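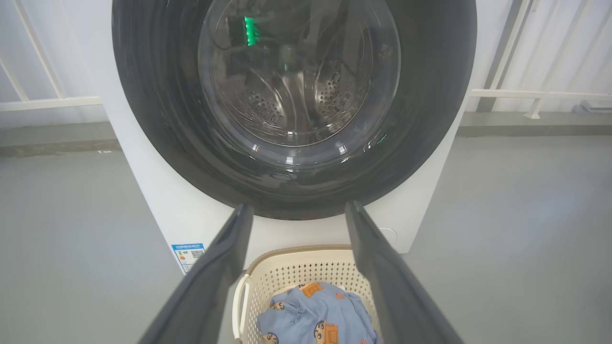

**Neue Finger, ruhige Hand: Esorton stellt den Wartungsplan für seine Wäschezelle um**

*Nadumthorpe, im August.* Frische Greiferfinger in einer einzigen Kaffeepause – das klappt jetzt! Esorton hat die Einrichtung und Pflege seiner Wäschezelle in Nadumthorpe neu geordnet, und das Team um Werkstattleiterin Triin Rebane freut sich sichtlich darüber. Der Roboterarm der Zelle übt dort den Umgang mit Frontladern und Wäschekörben. Bisher kam er immer dann in die Werkstatt, wenn etwas klemmte. Künftig werden die Finger alle 600 Greifzyklen geprüft und bei Bedarf sofort getauscht.

Zur Umstellung gehört eine neue Fingeraufnahme, die Tanvir Sheikh unter dem Namen Hoshino entwickelt hat. Zwei Schrauben, ein Passstift, fertig. Der Wechsel dauert 190 Sekunden, danach fährt der Arm eine kurze Referenzfahrt und die Handgelenkkamera wird neu eingemessen.

»Früher haben wir nach jedem Fingertausch den halben Vormittag kalibriert«, erzählt Rebane. »Jetzt stehe ich daneben, schaue zu, wie er vor der Trommel in Position geht, und denke mir: Ja, genau so!«

Besonders viel Arbeit steckt in der Einstellung vor der Türmanschette. Gummi gibt nach, Edelstahl spiegelt, und der Korb steht dicht unter der Öffnung – da zählt jeder Millimeter. Angelica Javier hat deshalb die Anfahrwege überarbeitet und die Schließkraft für dünne Stoffe gesenkt. Im Probebetrieb absolvierte die Zelle mit den neuen Werten 303 Durchgänge, ohne dass der Kraftsensor abschaltete (ein Ausdruck des Protokolls hängt inzwischen über der Werkbank).

Zur täglichen Pflege gehören nun das Abwischen der Kameralinse, eine Sichtprüfung der Fingerspitzen und ein Blick auf die Kabelführung am Handgelenk. Fusseln in den Führungen werden mit dem Pinsel entfernt; Druckluft bleibt an dieser Stelle tabu. Jeder Eingriff wird in der Software Zostance eingetragen, auch wenn nur eine Schraube nachgezogen wurde.

Die Anleitung zum Fingerwechsel gibt Esorton auf Anfrage kostenlos an Werkstätten und Hochschulen weiter.

**Pressekontakt:** Violeta Acuña, Esorton, Standort Nadumthorpe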